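Old desktops get a second life at the Bevik repair room

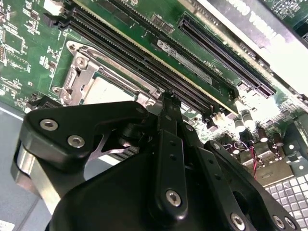
A green motherboard inside its case, with its memory slots and the silver CPU socket bracket in view.

The Bevik repair room has had a wonderful fall so far. Since the doors opened for the new season, people have been bringing in desktops that had been sitting in closets, under stairs and, in one case, inside a bathtub in a guest bathroom that never saw a guest. The October drive has now passed 400 machines, and the shelves along the back wall are filling up faster than the crew can label them.

The drive is run by Landuleo, the neighborhood repair group that has shared the old print shop on the Bevik lot for 5 years. The idea is simple enough. You bring in a computer you don't use, the bench crew takes it down to the board, and whatever is still good goes into a rebuilt machine for somebody who needs one. Students get first pick, then anyone on the list at the front desk.

"I love the boards," said Reet Eglītis, who runs the bench on weeknights. "People think it's the boring part, and then they see one with the cooler off and they start asking what everything is. We had a kid stay until closing because he wanted to know what each slot was for."

Motherboards get most of the attention this month, and with good reason. A lot of the donated desktops come in with a dead power supply or a drive that has given up, while the board underneath is perfectly healthy. The crew checks the memory slots first, going over them with a soft brush and a bright lamp, and then moves on to the processor socket. That one calls for steady hands. The metal bracket around it holds the processor in place, and a slip there can finish off a board that was fine a minute earlier.

Boards that pass go into antistatic bags with a paper tag. The tag gets the memory type, the socket type and the initials of whoever did the check. Boards that don't pass are stripped of batteries and screws and set aside for recycling – the coffee cans of sorted screws on the windowsill are a sight all by themselves, and yes, you can ask for one if you're missing a screw at home.

Last season the group handed out 1,158 rebuilt computers, its best year yet. Ott Krūmiņa, who keeps the list at the front desk, thinks this one could beat it. He has moved the pickup table closer to the door to make room for the evening line, and he has been pairing each machine with a keyboard and mouse ahead of time so families can be in and out in a few minutes.

"We ran out of keyboards before we ran out of computers," Krūmiņa said. "Please look in your drawers. Everybody has a spare keyboard."

The rebuilt desktops go out with Grukeder, a small setup program the group put together over the summer. It walks a new owner through picking a language, joining the home network and making the text on the screen larger if they want it. It also has a typing game with a goose in it, and the goose has become very popular. A second version is in the works, with more lessons and, by request, a second goose.

There is also a beginners' bench now, and it has been packed. Two people share a board, a lamp and a tray, and spend the evening learning to seat memory, swap a coin battery and put a processor into its socket without bending anything. All of it is done on boards that already failed the check, so there is nothing to be nervous about. Eglītis says the click of a memory stick going in properly gets a cheer almost every time.

If you're bringing something in, a few notes from the front desk. Desktops and loose parts are welcome in any condition, including boards without a case. Wrap bare boards in a paper bag or a clean cardboard box and leave the bubble wrap at home. Please take your files off first if you can. If you can't, say so when you hand it over, and the drive will be wiped on site while you wait or pulled out and given back to you. Monitors are on hold until the storage corner is cleared out. Printers are a no, with apologies to everybody who has carried one up the ramp.

The repair room is open evenings from 5 p.m. through the end of October, using the side entrance on the Bevik lot. The beginners' bench has a sign-up sheet next to the door, and kids are welcome with a grown-up. Tools are provided. Sleeves should be short or rolled, and long hair tied back.

Donated memory sticks are especially useful right now, even the small ones. Drop them in the blue box at the front desk, or hand them to Eglītis at the bench if you'd like to see what they end up in.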